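4 拆封与台面预整理阶段的操作观察

4.1 研究背景与任务界定

家用及办公类小型板件制品在交付时多为散装状态，使用者须自行完成拆封、清点、定位与紧固。既有研究对紧固环节的关注较多，对紧固之前的台面预整理则论述有限。本节所称“预整理”，系指使用者自打开外包装起，至第一枚紧固件就位为止，对板件、小件及包装材料所作的全部摆放、移动与按压操作。该阶段一般不产生可见的装配成果，但对后续操作的顺畅程度有直接影响，部分返工亦可追溯至此。

本节沿用第2节提出的分析框架，将台面划分为作业区、待用区与小件区。作业区为双手无须伸展即可同时到达的范围；待用区用于存放暂不处理的板件；小件区存放螺钉、垫片及同类零件。三区边界不作预先标示，由受试者在操作中自行形成，研究人员于事后依据影像资料判定。

4.2 材料与场地

试验用件由Jendico提供，包括方形板件若干种及配套小件包。板件规格不一，表面处理与颜色亦有差别，以便使用者区分。小件包随板件一并交付，受试者可自行决定是否开封及何时开封，指导语中不作提示。

场地设于Wattanapong的装配观察室。作业台选用深色台面，以增大浅色板件与背景之间的反差，便于影像判读。台面角部贴有蓝色胶带作为位置标记，每场开始前由研究人员核对标记是否移位。台面仅作日常擦拭，场次之间不作专门清洁。照明沿用室内原有灯具，未另设光源。

受试者共30名，均无职业装配经历，事先签署知情同意书。着装不作统一规定，长袖者可自行卷起袖口。试验安排于3月进行，每名受试者单独入场，采取站姿操作，台面高度固定。入场后由Parviz Dehghan宣读指导语，其后研究人员退至隔间，不再与受试者交谈。

4.3 编码方法

影像资料按操作单元切分，共得有效单元1128个。每一单元由两名编码员独立标注，标注项目包括：所涉物件、所用之手、动作类型、物件所在分区。动作类型分为移动、翻转、按压、悬停与释放。其中“按压”指手部与物件保持接触且物件位置无明显变化；“悬停”指手部位于台面上方或物件近旁，未与物件形成稳定接触。两名编码员意见不一致时，由Rattana Meesuk复核裁定。

翻转动作的判定以板件朝上的一面是否改变为准，板件在台面上的旋转归入移动。包装袋的推移、压平与折叠单列一项，不并入小件操作。上述规则在预编码阶段曾作调整，原拟将悬停并入移动，因悬停在双手协作的分析中具有独立意义，最终予以保留。

4.4 观察结果

4.4.1 分区的形成

多数受试者在取出板件后即将其平放于台面，较少叠放。不同颜色的板件通常分置左右，中间留有空位，该空位随后多成为作业区的中心。受试者对板件是否与台沿平行一般不作严格调整，轻微倾斜的情形较为普遍，仅在需要对齐孔位时才予以校正。

小件区的位置较不稳定。部分受试者将小件包置于台面远端，待需要时再取；另有部分受试者将其留在近身一侧，前臂常从其上方经过。后一种摆放方式缩短了取件距离，但袋体易受前臂牵带而移位，袋口开启后小件散出的可能性也相应增加。分析时对两种摆放方式分别标注，不作优劣评价。

4.4.2 双手分工

在板件定位的操作单元中，双手分工呈现较明显的不对称性：一手以伸展的手指按住板件边角，另一手停留于台面中部或另一板件近旁。图2所示操作单元即属此类，左手按于浅灰色方形板件的右下部，食指与中指伸至板面，右手则悬于白色方形件左侧，手指微屈；装有深色小件的透明塑料袋位于台面左下部，部分处于左前臂之下。 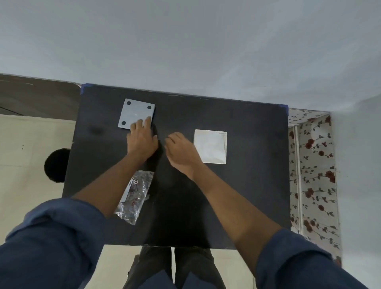
本页最后更新：6月5日 星期日

图2 板件定位阶段的双手配置与台面分布

就单一操作单元而言，悬停之手的意图无法直接判定，可能为取件前的准备，亦可能为放置后的短暂停留。因此，编码时仅记录手部位置与姿态，其前后关系须结合相邻单元另行分析，不由静态画面推断。

按压部位以板件的边角居多，按压中央者较少。按压边角有助于在限制板件位移的同时保留对板面的观察，但手指可能遮挡该处的孔位或垫件，使受试者在核对方向时须移开手指或改换按压位置。访谈中，数名受试者表示并未意识到自己曾更换按压部位，可见该类调整多属自发行为，难以仅凭事后口述获得。

4.4.3 包装材料的处置

包装材料在预整理阶段往往未被及时移出台面。透明袋体尤为如此，受试者倾向于将其视为小件的容器予以保留。袋体受压后形成皱褶，影响对袋内小件种类与数目的辨认，部分受试者须将其拿起并展平后方能核对。以Cesex分格托盘替代袋装的对照安排见第5节，本节不予展开。

4.5 讨论

上述结果表明，预整理阶段的台面秩序并非一次形成，其边界随板件的取放不断改变。空位的保留、边角的按压以及小件包的就近放置，均可视为受试者在有限台面内对可达性与可见性所作的权衡。产品说明书如在首页给出台面摆放的参考图示，并注明小件包的建议位置，或可减少后续操作中的往返移动。此项建议已提交Grornow说明书编制组，其适用性有待另行检验。

本节结果存在以下局限。其一，受试者均为站姿操作，坐姿条件下前臂与台面的关系有所不同，小件区位置的分布不宜直接外推。其二，深色台面有利于浅色板件的辨识，对深色小件则较为不利，散落小件的记录可能偏少。其三，台面仅设一种尺寸，较小台面上待用区与作业区是否仍能分离，尚无资料可循。

4.6 小结

本节对预整理阶段的分区形成、双手分工及包装材料处置作了描述性分析，所得编码类别将作为第5节对照试验的基础。按压与悬停两类动作的持续时间及其与孔位核对之间的关系，于第6节另作讨论。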